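Wanted: contributing writers who don't believe us either

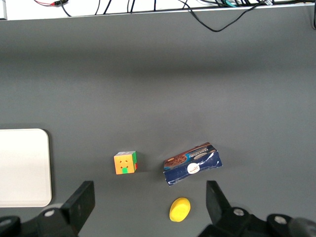

Mabuza Drevley

We are looking for 2 part-time contributing writers to cover government language: press releases, agency guidance, campaign mailers, the names of bills. Grevumon is a small opinion site. We pay late bills on time and our writers before that, which I mention only so you know where you'd stand in line.

I have read a lot of job ads in political media and I trust very few of them. "Fearless" tends to mean unpaid. "Fast-paced" means the last person quit. So I will try to stick to what the work is.

The column is called Plain Reading. Each week a writer picks one public document and goes through what it says, what it seems to want the reader to think it says, and what the money or the rule behind it will do. A bill with "Freedom" or "Families" in the title is usually a good place to start. So is any announcement that a program has been "modernized." We have run pieces on a county transit plan in which service cuts were called "route optimization" on every page, and on a state senator's mailer that took credit for a bridge he voted against. Both parties turn up. If you can only hear spin when the other side is doing it, you will be unhappy with us and we will be unhappy with you.

What you would do

File one column a week, 2000 words at most. Shorter is welcome. Link to the full document, every time, so readers can check you. Call the office that issued it and ask for comment, and print the answer even if it makes your column weaker. Answer reader mail when it points out a mistake. Corrections go at the top of the piece.

You would also take a turn on the Misix list, our shared file of official phrases and what they have been used to cover. It is dull work. Entries need a source, a date and the sentence the phrase came from. I was doubtful about the list when it was proposed and I am still a little doubtful, but readers use it, and so do the reporters who write to complain about it.

What we want from you

You read budgets, or are willing to learn. You can write an angry paragraph, sleep on it, and cut it. You know the difference between a lie, a dodge and a clumsy sentence written by a tired staffer, and you don't call all three by the same name. I reject more drafts for that than for anything else. Most bad government writing is just bad writing, and a columnist who sees a plot in every memo is no more use than one who sees none.

A degree is not required. Neither is a following. Past work in a press office is fine, provided you tell us which one and agree not to write about it.

Please don't send us a theory of the media. I have 57 of them in a folder from the last time we advertised, and I could not tell you how any two of them differ.

Pay and terms

Pay is $70 an hour, for the hours you log, including the ones spent on hold with a public affairs office. There are no benefits. I won't dress that up as flexibility. You work from wherever you live, on your own computer, and you are free to write for others as long as it isn't the same piece. The contract runs for six months and can be renewed if both sides want it. We do not take money from campaigns or party groups, and you can't either while you are writing for us.

We make no promise that the column will change anything. It has not, as far as I can tell, made a single agency write more clearly.

How to apply

Send three things through the contact form on the Grevumon site: a published or unpublished piece you still agree with, a piece you no longer agree with and a paragraph on why, and a link to one recent public document you think deserves a hard look. Don't write the column yet. We don't ask for free samples, and I would be suspicious of anyone who did.

No cover letter. If you used software to write your application, say so, and say which parts.

Applications opened in November 2025. We will start reading right away and hope to have both writers filing by February, though I have never seen a hiring schedule hold and would not plan a move around this one. Everyone who applies gets an answer, including a no.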